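A visit to the Grarimau open day

It was raining when we got off the coach at Takby, and I had quite made up my mind to stay in the tea room with my book. I am so glad I let myself be talked out of it, because the November open day at Grarimau was one of the nicest afternoons I have had in a long time (and the shortbread was very good too).
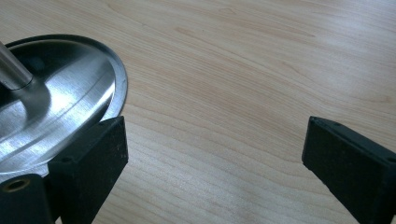
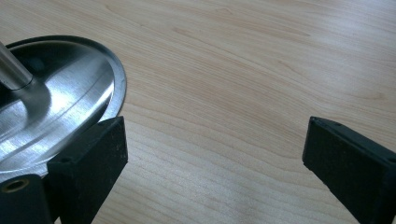 The shiny steel base and its upright, on the pale wooden table.

Our guide was Horațiu Moldovan, who has a lovely soft way of talking and never once hurried us along. He began with household stands, the sort of thing most of us own and hardly look at, and he had plenty to say about rims. A raised edge is kinder to the fingers, he told us, and it gives a shallow dish some stiffness too. My sister asked how you keep the smears off polished steel, and the answer was warm water, a drop of washing-up liquid and a dry cloth straight afterwards. I have done mine that way ever since.

I must put in a word for the table as well. I am fond of light wood with a good wavy grain, and I stood there admiring it long after the others had gone through to Fitzsimmons, the little shop next door - Tavion Hutchins had to come back and fetch me!

The shop keeps a catalogue with 2,451 items in it, and I would happily have read the lot. I came away with two tea towels and a Pososari butter dish for my neighbour. Parking is at the back, and the 128 bus stops by the gate if you would sooner not drive. There are a few steps up to the workshop, so do ring ahead if those would be a trouble to you.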